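Chez Dandarby, le robot prend les paquets abîmés et l'équipe souffle un peu

Lundi 23 juillet 2018

J'y suis allée pour une heure, j'y suis restée toute la matinée (et je suis repartie avec des biscuits, merci à l'équipe du tri !). Dandarby, l'entrepôt d'épicerie fine que tout le monde connaît par ici pour ses ventes de fin de série, a installé un bras robotisé sur son poste des retours. Il tourne depuis le mois de mars, et les gens de l'atelier l'appellent Zino, du nom du programme qui le pilote.

Le poste des retours, pour ceux qui n'y ont jamais mis les pieds, c'est l'endroit où arrive tout ce que les magasins renvoient : boîtes enfoncées, étuis ouverts, emballages vides. Il faut prendre chaque article, le regarder, le poser au bon endroit, et recommencer. Jusqu'à 2000 fois dans une grosse journée ! Avant, sept personnes s'y relayaient debout, et les poignets trinquaient.

« Le soir, je n'arrivais plus à ouvrir un bocal », me raconte Vasylyna Hladun, qui travaille là depuis l'ouverture du site. Maintenant elle est assise devant un écran, deux postes plus loin, et elle tranche quand la machine hésite. La semaine dernière, elle a eu 453 cas à régler à la main. Elle trouve que c'est encore beaucoup, mais elle aime mieux ça que le tapis.

Tout n'est pas rose pour autant. Deux collègues sont passés à la préparation de commandes et l'un d'eux regrette l'ancienne équipe, les blagues, la radio. Et puis il y a le rythme : le bras ne va pas plus vite qu'une personne, il est même plutôt lent – mais il ne s'arrête pas, et ceux qui vident les bacs derrière ont dû revoir leurs pauses. La direction a fini par accorder un roulement toutes les deux heures. Il a fallu le demander trois fois, quand même.

Ce qui donne le plus de fil à retordre, ce sont les emballages en carton fin. Une boîte bien carrée, la pince la saisit sans histoire. Un étui de shortbreads tout froissé, c'est une autre affaire, il n'y a plus de vrai bord où s'accrocher.

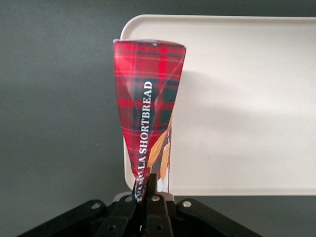
Weltance, qui a fourni l'installation, doit revenir régler la force de serrage avant la rentrée. Vasylyna a déjà préparé sa liste de remarques, elle fait deux pages. Un second bras est prévu sur le site de Sutherland, où 125 salariés attendent de savoir à quels postes il touchera. Une réunion est promise, sans date pour l'instant. J'essaierai d'y être !

Contact | Mentions légales | © 2018 Tous droits réservés | Retour en haut de page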